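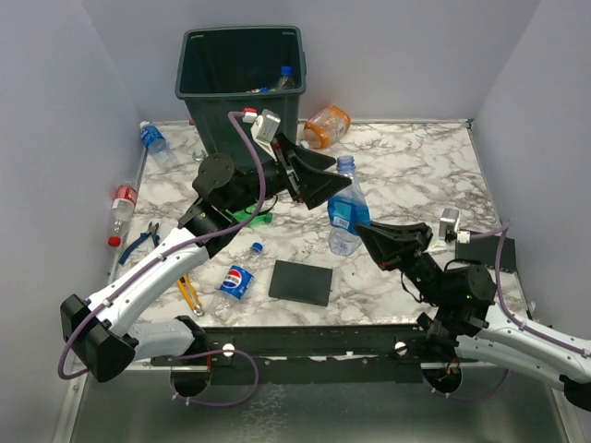

Celda de dos brazos para clasificar botellas: ¿cada cuánto recalibráis?

Lucie Penner
26 de abril de 2019

¡Hola a todos! Estoy montando una celda con dos brazos que recogen botellas de plástico y las dejan en un contenedor, y estoy disfrutando como una niña. Cada brazo lleva su cámara encima de la muñeca. Mi problema: el brazo derecho cierra la pinza unos milímetros fuera de sitio, sobre todo con las botellas transparentes grandes. El izquierdo va fino. Llevo 434 ciclos desde la última calibración. ¿Recalibro ya o miro antes otra cosa?

Said Filali

¡Qué proyecto más bonito! Antes de recalibrar, revisa el soporte de la cámara. En mi celda de Jinwood el error aparecía siempre después de un giro largo de muñeca, y era el cable, que tiraba del conector. Prueba esto:
Lleva la muñeca a los dos extremos con el brazo en lento y mira si el cable se tensa.
Deja un bucle holgado en el codo y sujeta el resto con clips al eslabón.
Aprieta los tornillos del soporte -- sin pasarte, que se marca.
Después sí, recalibra solo ese brazo. Y saca de la mesa herramientas y cajas antes de moverlo, una llave suelta te estropea un dedo de la pinza.

Nesma Kabbaj

A mí me pasa con las transparentes y con las demás no. Pon más luz.

Chaimae El Sherbiny

Lo de Said, totalmente. Añado que compares con una botella opaca en la misma posición: si ahí también falla, es mecánico o de calibración; si acierta, es la visión -- el plástico claro sobre una superficie clara cuesta muchísimo. Nosotros recalibramos cada 1.164 ciclos y apuntamos el desvío en una libreta. ¡Cuéntanos cómo queda!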